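Projektbericht: Besuch beim Tag der offenen Tür, Firma Futico
Projektgruppe Automatisierung, Stand 6. September 2020

Abfahrt war früh, Ankunft zu spät, Stau. Die Einführung deshalb nur noch halb mitbekommen. Laut Handzettel arbeiten bei Futico 147 Leute, davon 12 in der Robotik. Unsere Gruppe durfte zuerst in die Halle, danach Vortrag.

Station 1 war das Förderband von Psarras, kannten wir schon aus dem Unterricht. Station 2 dann der zweiarmige Roboter, Projektname Flindora. Läuft seit Mai. Aufgabe: Werkzeug an der Lochwand greifen und wieder wegräumen. Klingt einfach, ist es aber nicht, weil die Griffe alle verschieden dick sind und die Sachen eng beieinander hängen. Pro Vorführung 15 Minuten, dann Wechsel.

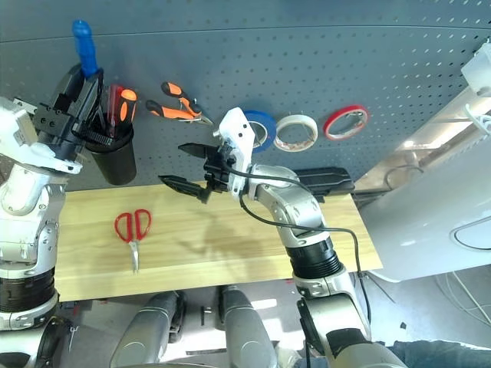

Gesteuert wird im Moment noch viel von Hand, also ein Mitarbeiter macht die Bewegung vor und der Roboter macht sie nach. Bisher 430 Durchläufe gespeichert. Frage aus unserer Gruppe: warum zwei Arme? Antwort: einer kann festhalten, während der andere zieht. Frage nach dem Preis wurde nicht beantwortet.

Danach Software, Prorkness heisst das Programm. Ging uns zu schnell, Mitschrift lückenhaft. Verstanden haben wir: Kamerabild rein, Gelenkwinkel raus, dazwischen viel Rechnerei. Die Folien sollten wir per Mail bekomen, bis jetzt nichts da.

Für unser eigenes Projekt: Greiferbacken nochmal überarbeiten, unsere sind zu kurz. Lochwand als Testaufbau übernehmen, günstig und schnell umgesteckt. Kabelführung am Arm von anfang an mitplanen.

Offen: Skizze vom Greifer, Kostenliste, Fahrtkosten abrechnen.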